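How to Mix Liquid Fertilizer Without Trusting the Label

Filed under: Houseplants, Feeding

Every bottle of plant food has a dose printed on the back, and I have stopped believing most of them. The company that sells the bottle also writes the dose. If you use it up faster, you buy another one. I don't think there's a plot behind it, but I do think a weaker mix would suit most plants kept in a living room, and I have yet to see a label that says so.

What follows is how I mix feed for 46 pots on a north-facing landing and two windowsills. It is slow and a little fussy. If your plants look fine on the label dose, carry on and ignore me.

What you need

A bottle of liquid feed (any balanced one for houseplants)
A measuring jug or beaker with marks you can read
A small syringe or a dosing cap
A watering can
A strip of masking tape and a pen

Step 1. Find out what the dose is really asking for

Labels are written in capfuls, which is a terrible unit. The cap on my old Fasik bottle and the cap on the Moris bottle that replaced it are different sizes, and both labels say "one capful." Fill the cap with water, draw it up with the syringe, and write the figure on a piece of tape. Stick the tape to the bottle. You only have to do this once per bottle, and you may be surprised at what you've been pouring.

Step 2. Cut it in half, then maybe in half again

For leafy plants in average light I start at half the label dose. For anything slow, such as a snake plant or a ZZ, I go to a quarter. People will tell you this starves the plant. I used to hear it a lot from Zuzanna Jasińska, who ran the plant swap in Hutorstead when I lived there and who fed everything at full strength. Her ferns were bigger than mine. Her ferns also stood under a glass roof, and mine stood next to a boiler cupboard, so I don't know what that proves.

Step 3. Check your jug

Cheap jugs can be off. Put the jug on a kitchen scale, zero the scale, and fill with plain water to the highest mark. A liter of water weighs a kilogram, near enough for this job. If the scale and the jug disagree by a lot, make your own mark with the tape and use that from now on. Mine was 58 grams short, which does not matter for fertilizer but bothered me until I marked it.

Set the jug down on something flat and bend so your eye is level with the line. Reading from above gives you a different answer every time. The surface curves up slightly where it meets the side, and you want the bottom of that curve.

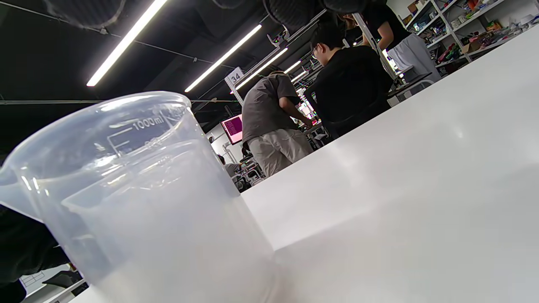
Frosted plastic, with 1000ml molded near the top.

I like raised marks on a jug more than printed ones, which tend to wear off after enough trips through the dishwasher. They are harder to read in poor light, though, so run a marker pen along the one you use most.

Step 4. Water first, feed second

Half fill the jug with water, add the feed with the syringe, then top up to the mark. If you put the feed in first it can foam, and you end up guessing where the line is. Stir with anything you won't be eating off. Pour it into the can and use it the same day. I have kept mixed feed overnight and it smelled bad by breakfast, but I can't swear it did any harm.

Step 5. Feed damp soil

Give the pots a little plain water beforehand if they are bone dry. Then feed until it starts to run out of the bottom, and empty the saucers.

Step 6. Stop in winter

I quit in November and start again when I see new growth. Some growers feed all year under lamps and get good results. I don't own lamps.

What about meters?

I bought an Angelovski conductivity pen to settle the question of strength for good. It told me my tap water was already fairly hard, which the kettle had been telling me for years. The readings jumped around when I moved the pen, and a jar of the same mix gave me two numbers in one afternoon. A forum thread with 3,000 replies argues over which number is right for a pothos. I read far too much of it. If you grow in water with no soil, a meter probably earns its keep. For pots, I went back to the syringe.

White crust on the soil or the rim of a clay pot may be feed building up, or it may be your water. Flush the pot with plain water a few times and skip the next feed either way.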